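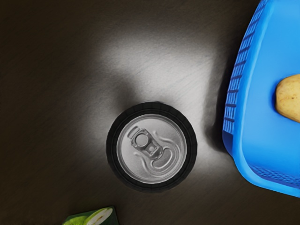

Skellov Tabletop Sorting Kit, Rev. 2

Kit for building a small pick-and-place arm on a home bench or in a shared workshop. Includes the arm, a wrist camera mount, a controller board and the Skellov simulation package. Supplied unassembled. Designed by Witold Zawadzka and packed to order by Stellura.

Overview

The Skellov kit is a bench-mounted arm for light sorting work: cans, small cartons, produce, blocks and similar household items moved between a tabletop and a basket. It was designed as a one-person build. Every joint can be removed and replaced without disturbing the joint below it, and all fasteners are accessible with the arm clamped in place.

The simulation package is part of the kit and is meant to be used before the hardware is finished. It renders the workspace from the wrist camera position, so pick routines can be written and checked against a straight-down view while parts are still being printed or wired. Routines are stored as plain text files and load on the controller board without conversion.

What is in the box

Base plate with two bench clamps
Link set, cut and drilled
Joint motors with cables, labeled by position
Parallel gripper with replaceable pads
Wrist camera mount (camera not included)
Controller board with screw terminals
24 V power supply with inline switch
Fastener pack, sorted by assembly step
Printed assembly manual
License card for the simulation package

Not included: camera, computer, bench, emergency stop button. The controller board has a dedicated terminal pair for a normally closed stop button, and the arm will not enable until that circuit is closed. Do not bridge the terminals with a jumper except during the bench test described in the manual.

Specifications

Supply voltage: 24 V DC
Maximum payload at the gripper: 200 g
Assembly steps in the manual: 39
Mounting: clamp or through-bolt
Control connection: USB
Operating environment: indoor, dry

The payload figure is measured with the arm fully extended and applies to the object only; the gripper and camera mount are already accounted for. Full beverage cans exceed it. Use empty cans for testing on hardware, or limit full ones to simulation.

Simulation package

The default tabletop is dark with a faint directional grain. It was chosen over a plain gray surface because detection routines tuned on plain gray tended to fail on real benches, where scratches and grain produce edges of their own. The surface can be replaced with a photograph of your own bench.

Objects in the starter library include a beverage can, a fruit-print carton, a potato and a slotted blue basket. The can is modeled with its rim, pull tab and rivet as separate geometry. Seen straight down, a can is a dark ring around a reflective disc, and circle-fitting routines frequently lock onto the inner lip instead of the outer body. The gripper width is then set too narrow and the fingers land on the lid. The sample routine can_pick.txt fits both circles and keeps the larger.

The basket is a harder case. Its slotted walls break up the outline, and an object lying close to the wall may be partly outside the camera view. The sample routine basket_scan.txt moves the wrist sideways and takes a second look before committing to a grasp.

Lighting is set by a single adjustable lamp. Position, spread and brightness can be changed per run or randomized within limits. A narrow lamp setting leaves the outer tabletop nearly black, and this is the recommended setting for testing exposure handling. Cast shadows beside the basket wall can be read as part of the wall by simple threshold methods. Check this before moving to hardware.

Assembly notes

Clamp the base plate before fitting the first joint. The clamps need a flat overhang at the bench edge; on benches with an apron, use the through-bolt holes.

Route the camera cable on the inside of the elbow. Routed outside, it catches on the second link at full fold.

Set the joint zero positions with the supplied pin before tightening the horn screws. If a joint is zeroed by eye, the simulated and actual wrist positions will disagree and the sample routines will miss to one side. Re-zero after any motor replacement.

Thread locker goes on the metal-to-metal screws only. It will crack the printed covers.

For shared workshops, the arm lifts off its base plate by a quick-release collar so the bench can be cleared between sessions. The plate stays bolted down and calibration is retained if the collar is tightened to the mark.

Changes from Rev. 1

Gripper pads are now held by screws instead of adhesive. Danuta Głowacki redrew the wrist bracket to clear taller basket rims, and the new bracket fits Rev. 1 arms. The controller connector has moved to the rear edge of the board. Rev. 1 enclosures need a new cutout; a drilling template is on the last page of the manual.

Compatible accessories

Makowska soft pads, pair. For produce and thin-walled containers.
Gandia stop button, panel mount, normally closed, with cable.
Spare joint motor, any position. State joint number when ordering.
Rev. 2 wrist bracket for Rev. 1 arms.

Ordering

Kits are packed in batches. The next batch ships in May. Spare parts and accessories ship separately from stock.

Page updated 2024-04-15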